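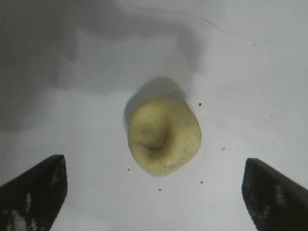 Odside Tenants' and Makers' Association
Chores Working Group
Minutes of the meeting held Tuesday, August 26, 2025, in the upstairs room

Present: Ginette Jacquet (chair), Ayantu Moges, Lensa Lencho, Adanech Abdella, Liya Tekleab (minutes)
Apologies: none, although two people had told the chair they would be late and then were.

1. Minutes of the June meeting

Approved with one correction. Lensa did not say that the dishwasher was "the last honest machine." She said it was the last machine she trusted. The minute-taker regrets the improvement.

2. Matters arising

The question carried over from June was whether the association should put money toward a machine for the shared kitchen and the packing bench downstairs, and if so which chores it could be expected to do. Ayantu had been asked to find out what is available. Her report is item 3.

The window latch is still broken. Carried over.

3. Report on machines for chores (Ayantu)

Ayantu visited the Trumura workshop twice and spoke by phone with a salesperson at Revano. She reported that Trumura was friendly and cautious and that Revano was friendly.

Trumura's view is that picking up one thing and putting it in one container is a fair job to ask of an arm today, provided the thing stays where it is and the light is decent. Sorting a full crate of mixed produce is harder. Peeling is a separate conversation, and they would prefer to have it next year.

Revano's view is that the kitchen of the future is already here. Ayantu asked whether it could come on a weekday and was told somebody would call back. This was 17 days ago.

Adanech asked how long a person takes to move a potato into a basket. Ayantu said she had not timed it. Adanech said that was her point.

Ayantu said the comparison was unfair, as a person does it quickly for a while and then goes to look at their phone, whereas an arm does it slowly and keeps going. The chair observed that this described several members.

4. What counts as done

Long discussion. Lensa has run the packing bench for years and wants it written down that "can do the task" should mean the following:

It picks up the item without bruising it.
It puts the item in the basket, and the item stays in the basket.
It notices if it missed.
It can do this when the items are different shapes, which they always are.
Someone can leave the room.

Ayantu thought the first two were within reach and the third was improving. Lensa said the fifth was the only one she would pay for. If she has to stand next to the thing and watch, she may as well have the potato in her hand.

Ginette asked whether the group was getting stuck on potatoes. Lensa said a potato is a reasonable test: lumpy, no two alike, no handle, and inclined to roll when you least want it to. A box is easy. Everyone demonstrates with a box.

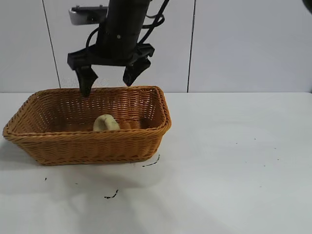
Adanech raised the matter of baskets. A basket has sides, and whatever goes down into it has to miss the rim on the way in and again on the way out. She has caught her own knuckles often enough. Taking something out again from up against the side is worse, as there is less room to get hold of it. Ayantu agreed that taking out should be tested as well as putting in and will add it to the list.

Agreed: Lensa's five points adopted as the working definition, with "it can take one out again" added as a sixth. Adanech wanted a seventh, "it wipes the table afterward," and was asked to bring a proposal.

5. Folding

Liya asked about laundry, as she does at every meeting. Ayantu said she had seen a shirt folded at Trumura and that the result was a folded shirt in the sense that it was smaller than before. Nothing further was minuted at Liya's own request.

6. Money

The equipment fund stands at $800, of which $231 is promised to the Gebremichael building for our share of the new sink. Ginette pointed out that the remainder will not buy an arm, or much of a finger.

Three options were considered.

Buy nothing and ask again in the spring. Lensa in favor.
Pay Trumura for a trial day at the packing bench, which they have offered for up to $400 depending on travel. Ayantu in favor, Liya in favor if there are towels.
Spend the money on better crates. Adanech in favor, with feeling.

The chair noted that crates have never needed a software update. Ayantu asked for it to be recorded that she found this cheap.

Agreed by three votes to two: one trial day, with real produce from the bench and no boxes. Lensa to choose the items. Ayantu asked that she choose them in good faith. Lensa said she would choose them from the sack.

7. Actions

Ayantu: confirm the trial day with Trumura and get the price in writing.
Lensa: set aside 31 potatoes of assorted shape, unwashed, as they arrive.
Adanech: bring two baskets of different depth, and a written proposal about the wiping.
Ginette: tell Gebremichael the sink money is safe.
Liya: find out who has the key to the window.

8. Any other business

Adanech asked who would be doing the dishes after the meeting. After some discussion of the technology, it was Adanech and Liya.

Meeting closed at 8:40 p.m. Next meeting to be fixed once Trumura replies.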